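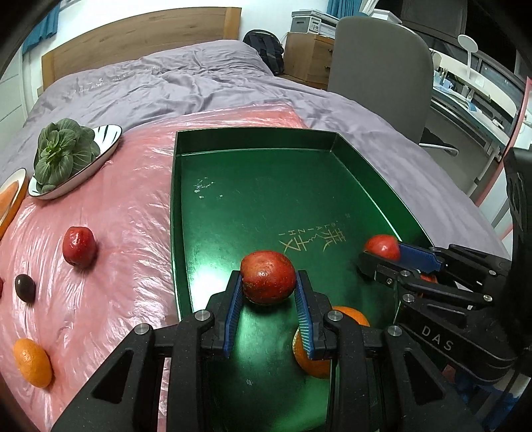

4. Setting up the drying trays

Right, so by now you should have the Trondemell out of its box, feet screwed on and the door hung the right way round (if it opens to the left and you wanted it to open to the right, go back to section 3, it only takes a minute). I've had mine going most weekends since January and I still do this bit in the same order every time.

1. Wash all the trays in warm soapy water before you use them for food. Mine had a factory smell that took two goes to shift. Don't put them in the dishwasher!

2. Stand them up to drain, then wipe the runners inside the cabinet with a damp cloth. The runners have a lip at the front which collects grit.

3. Slide the bottom tray in first, with the notched corner at the back left. You should feel a click. If you don't, pull it right out and start again, and please don't push harder, as that's how I snapped a clip.

4. Carry on upwards, leaving every other runner empty if you're drying apple rings or anything else thicker than 5 mm. Thin stuff like herbs can go on every runner.

Note: the Liem mesh liners are sold separately and they're worth having for tomatoes, which glue themselves to the bare tray. I cut mine down with kitchen scissors, 15 mm off the long side, and they sit flat now.

5. Plug in and run the cabinet empty at 70 degrees for 15 minutes. It will smell a bit. Open a window.
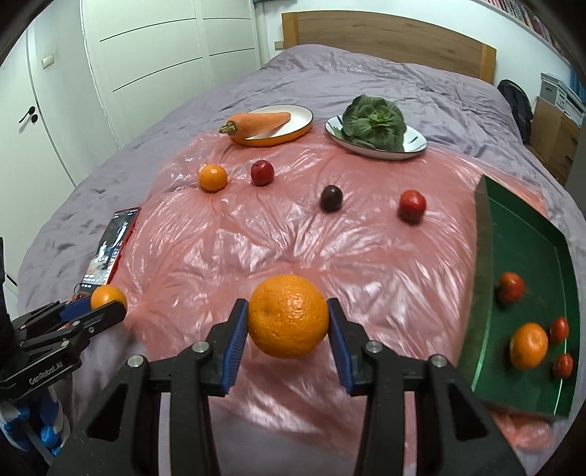 6. Let it cool with the door open, then load up your first batch. For a first go I'd pick apples, they forgive nearly everything. Slice them evenly, dunk them in water with a squeeze of lemon and pat them with a clean tea towel.

7. Set the dial to 5 and the timer to 14 hours for citrus slices, or a good bit less for apples. Start checking apples halfway through, and take out the small ones as they go leathery.

Caution: the back panel gets hot. Leave a hand's width between it and the wall, and keep curtains well away. Don't run it on a Multix extension reel that's still wound up, either. Any reel wants to be fully unwound first.

Caution: let everything cool before it goes in jars. Warm slices sweat, and then you get mould (I lost a whole jar of orange that way and it was a sad morning).

Note: if the fan rattles, it's usually the top tray sitting crooked. Helju Lukoševičius wrote in to tell me hers only stopped when she turned the tray back to front, so try that before you go hunting for a screwdriver. If it still rattles, the fan cover might be loose, and that's dealt with in section 7 along with the spare parts list from Jaltivside.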